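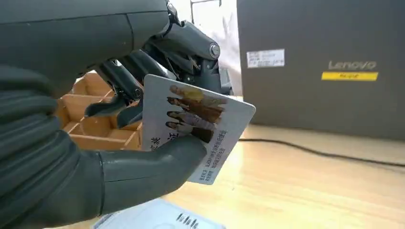 Ferdinand Zaugg wrote in reply to the June post that bolts in inch sizes and bolts in metric sizes should never be kept in the same room, let alone the same drawer, and that any household allowing it deserves the stripped threads it gets. The remark is stronger than this blog would have made it. The position has nevertheless been adopted here, and the present post sets out how the workshop fasteners are now sorted, stored and drawn upon.

The collection came from three sources. The largest part was inherited with the house, in coffee tins, and had been gathered by a previous owner who repaired farm gates. A second part came from the closing sale at Prarex, the hardware store on the county road, where the remaining stock of the back wall was sold by the scoop. The remainder is what any household gathers: the bag taped inside a flat box, the extra shelf pin, the two screws left over from a curtain rail.

For a long period no sorting was attempted. A repair began with the emptying of a tin onto a tray and ended with the tin being refilled, often with one more item than it had held before. This was tolerable while repairs were few. It ceased to be tolerable during the work on the porch swing, when an afternoon was lost to the search for a second carriage bolt to match the first, and the bolt finally used was of the wrong length and had to be sawn.

Measurement came before sorting. Head size is a poor guide to thread size, and the eye is a poor guide to both. A thread gauge, a steel rule and a caliper were placed on the bench, and each piece was tried against a nut of known size. Where the nut turned freely by hand for its full depth, the size was accepted. Where it turned for a short distance and then bound, the piece was set aside, the usual cause being an inch bolt offered to a metric nut. Bent pieces were discarded, as were those with rust deep enough to have eaten the thread. Light surface rust was brushed off and the piece was given a wipe of oil.

Readers have asked about length. The convention followed here is that a bolt is measured from the underside of the head to the end of the thread, so that a bolt described as 40 millimeters long has that much below the head. Countersunk screws are the exception. They are measured over all, the head being meant to sink into the work. A good deal of confusion at the store counter would be avoided if this were printed on the packets. Funex did print it for a time, on the back, in type that could not be read without a glass.
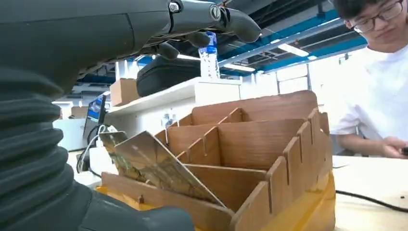
The storage itself was settled after some trial. Drawers were preferred to jars, and shallow drawers to deep ones. The cabinet chosen is an old Tamuno map chest with dividers cut to suit, and it stands away from the outside wall. Common sizes are at waist height and the rarely used ones are at the bottom, with heavy lag screws lowest of all. Hex bolts have a row to themselves. A small silver one such as the one set into the joint of that dark gray finger is the type most often asked for in this house, on chairs, bed frames and the baby gate, and its drawer is refilled before any other. Washers are kept directly behind the bolts they fit, and not in a washer drawer, a practice that caused some debate in the household and has since been accepted.

Labels were written in pencil on plain card and slid into the brass holders. Ink was tried and abandoned after the contents of several drawers were moved twice in one month. Each label gives thread size, length and head type, in that order, with nothing further. An earlier system gave the origin of each piece as well. It served no purpose beyond sentiment and was dropped, though the gate maker's square-headed bolts are still kept together and will remain so.

On the matter of material, the following is observed. Plain steel is kept for indoor work. Galvanized pieces are kept for the fence, the swing and the shed door. Stainless pieces are few and are reserved for the boat trailer and the outdoor tap bracket. Brass screws are used for hinges in the house where the old ones were brass, and a steel screw of the same size is driven first to cut the path, then withdrawn, as brass heads twist off easily in oak. A candle stub is kept in the drawer for waxing the thread.

Mixed metals deserve a separate post. It is sufficient to state that a stainless bolt through an aluminum bracket on the trailer had to be drilled out last season, and that the bracket did not survive the operation.

A word on buying. The household purchased too much in its first years and in the wrong sizes. The 6 millimeter bolt accounts for most of what is used indoors, and a full box of it was the only bulk purchase that has been justified. Assortment kits, of which the Allix case with the yellow lid was the most expensive, contain a great many pieces too short for any purpose yet found here. The case has been emptied into the drawers and now holds drill bits. It holds them well.

Emil Baumgartner has asked whether wood screws with slotted heads are still worth keeping. They are kept. The older doors have them throughout, and a cross-headed screw in a hinge plate from that period looks out of place even under paint. A screwdriver ground to fit the slot properly is required, and the bench now has two, which are not lent.

The inch sizes, to return to the objection with which this post began, have been moved to a chest in the shed. The thread gauge for them went with the chest, and the pencil as well, by mistake. Comments on left-hand threads are welcome, in particular from anyone who has removed the pulley nut on an old table saw without damage to the shaft.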